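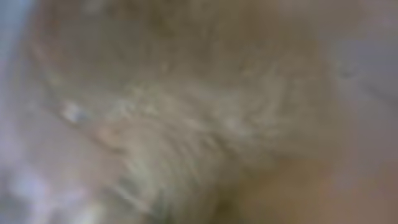
24 September 2021 - by Ustyna Moroz
Filed under: Help / Collecting Examples

Do I throw away an example if the wrist view is blurred?
Please keep it. The learning system in Hunero must also meet bad views, and it has the other data from the same moment. At very close range you may get only fuzzy beige and tan, with pale streaks, and no object a person could name. Mark such a moment "close" - do not guess the object.

How many examples make one set?
We ask for 100 per task, by 2 operators. Liên Hoàng checks every set before training.

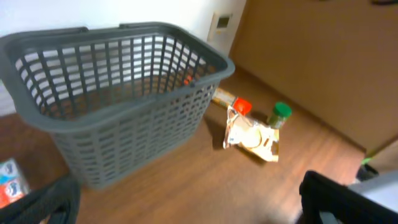 How should I prepare the floor for a tidying task?
Use everyday things and change their places between examples. Lids and caps in clear colors help the person who writes the labels, like the green lid and the red-orange cap beside the gray basket. A crumpled plastic bag is welcome too - its shape is difficult to learn. Write in the notes if the basket is empty at the start.

Related
Labeling rules for Hunero
Moving your sets to Rereo
What changed in February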